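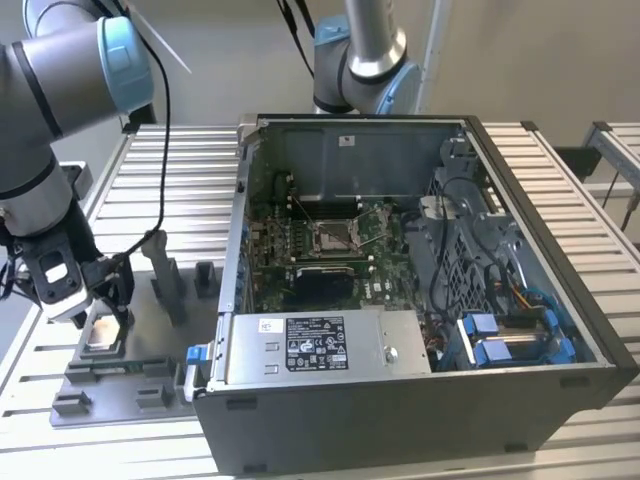

Desktop tower on its side with the side panel off

Blending two walk cycles in Bevia

Blend nodes are my favourite part of Bevia, and once you've made one you'll want them everywhere! In this tutorial we'll mix a slow walk and a jog so that your character speeds up smoothly as the player pushes the stick.

You'll need a rigged character and 2 looping clips that use the same rig. I'm using the Zestus sample character, but any biped will do.

Step 1: Line up the feet
Open each clip and scrub until the left heel touches the ground. Press Set Sync Point. Do this in both clips, or the legs will cross over each other halfway through the blend (funny, but no good for a game).

Step 2: Make the blend node
Right-click in the graph, choose New Blend and name it Locomotion. Drag the walk into slot A and the jog into slot B.

Step 3: Add a Speed value
In the Values panel, add a number called Speed with a range of 0 to 199, then wire it to the Weight pin. Tick Normalise, otherwise Bevia reads anything over 1 as a full jog.

Step 4: Try it out
Press Play and drag Speed to 50. You should see a brisk walk with a bit of bounce from the jog creeping in – lovely! If the feet slide, turn on Match Stride.

Step 5: Smooth the changes
Set Damping to 5 on the blend node. Higher numbers feel heavier, so try a few: a big armoured knight can take far more than a cat.

Save the graph before you close the preview window, as changes made during Play are dropped when it shuts. The same node will happily take a crouch or a limp in slot A, so have a play with those next.

Last updated 22/11/2022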